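Visit report: open day at Stikis, Fevbridge
Sun 25 November

Stikis opened its workshop for one afternoon and I took the early train up to see it. They write software for robot arms that handle cloth, mainly for hotel laundries and linen hire. I went because we are looking at folding and sorting at our own site and I wanted to hear from the people who write the planner before I spoke to anyone in sales.

The building is on the Tramau road, a ten minute walk from the station, past the tyre place. Sign-in was on paper. We were split into two groups and mine was taken round by Gizella Orbán, who runs the perception side. Coffee was on the landing. There was no lift working, so anyone with bags should leave them at the desk.

The first stop was the planner, which they call Amaral. It was shown on a large screen with a recorded job loaded. Amaral takes a guess at where the cloth is, picks a grasp point, plans a path to it and then checks again before the fingers close. That second check was added last year. Before that the plan was made once and played through, and if the cloth had slid in the meantime the arm closed on air. The check costs a little time on each pick and they have decided to live with it.

I asked how the planner chooses between a corner and an edge. A corner is preferred when the perception score for it is high enough. If no corner scores well, it goes for an edge, lifts, and looks for a corner as the cloth hangs. The threshold is a single number in a settings file, and Gizella Orbán said customers are always told to leave it alone and always change it.

The second stop was perception. Most of the questions from our group were here. The network marks corners, hems and folds in each camera image. Hems matter more than I had expected. A folded edge and a hemmed edge can look much the same from above, and if the software takes a fold for the real edge, the arm lifts two layers and the rest of the job goes wrong. They have a set of 371 recordings kept aside only for this problem, and every new version is run against it overnight. The last release got 41 of them wrong. The list of failures was pinned up by the door, with notes in pencil, and we were allowed to read it. Dark cloth on a dark table was the most common entry, then anything with a printed border.

Much of their training material is collected by hand. A person holds a gripper with a camera fixed to it and does the task, and the recording is used to teach the arm. The view is close to what the arm's own wrist camera gets, so little has to be converted. We looked at material from a towel job, at the point where the fingers are open near a corner.

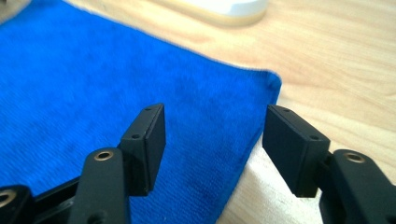 Labelling is partly automatic. A tool proposes the corner and hem positions and a person accepts or moves them. The tool was written in house and looks it, but it is quick. One of the labellers did a short run for us and only had to correct a few. Strong light is still a nuisance, and recordings with bright patches go into a separate queue and get looked at twice.

The control part was the shortest stop, as we were running late by then. The arm follows the planned path with a force limit on the fingers, and the limit is set per fabric. There was some talk of estimating it from the first touch, which they hope to have in testing in December. I would not plan around that date.

Questions at the end were in the canteen. Someone asked about price and was sent to the sales desk. I asked about logs. Each pick is stored with the image, the scores and the chosen plan, and can be replayed step by step on an ordinary laptop. Our current supplier gives us an error code and nothing else, so for me this was the most useful thing I heard all day. Logs are kept for 209 days by default and the customer can shorten that.

Things to follow up:
Ask for a trial copy of the replay tool.
Send them a bag of our own linen, including the striped bath sheets.
Find out whether Amaral will talk to our conveyor controller. They thought so but wanted the model number.

Parking is limited to 3 spaces at the front, all taken when I arrived. The train back was on time.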